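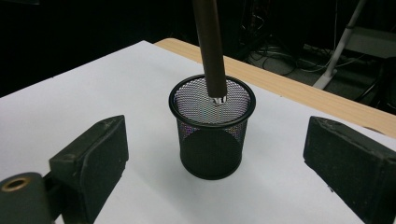 Our letter-writing circle meets at the Terkel reading room, and anyone who likes paper, stamps or other people's handwriting is welcome! You don't need nice handwriting or a fancy pen. A black mesh pen cup on a white sheet is as grand as our equipment gets, and you can write with whatever you pull out of one.

Filed under: Clubs & Hobbies / Letters

Search this site... Go

How do I get a pen pal?
Fill in the card at the front desk with your interests and the languages you read. Shobha Mudaliar does the matching, and she's very good at it (she paired me with a retired ferry cook in February and we're still going strong).

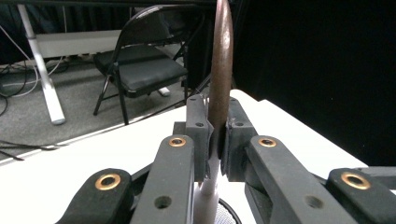
She'll ask how often you want to write, so think about that first. Once a month suits most new people, and you can always write more if the two of you get chatty.

How long should a first letter be?
One page is plenty. Mine was 191 words and half of that was about soup. Ask two or three questions so your pen pal has something to answer.

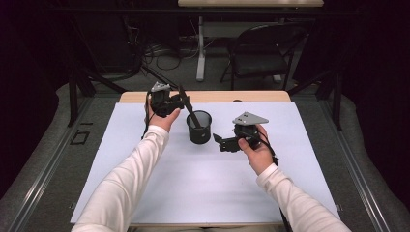

What if my pen pal stops writing?
Wait six weeks, then send a short postcard. Mail gets lost and people get busy. If you still hear nothing, tell Shobha or Khang Lò and you'll get a new match.

Get our letter in your inbox! Enter your email. Unsubscribe any time.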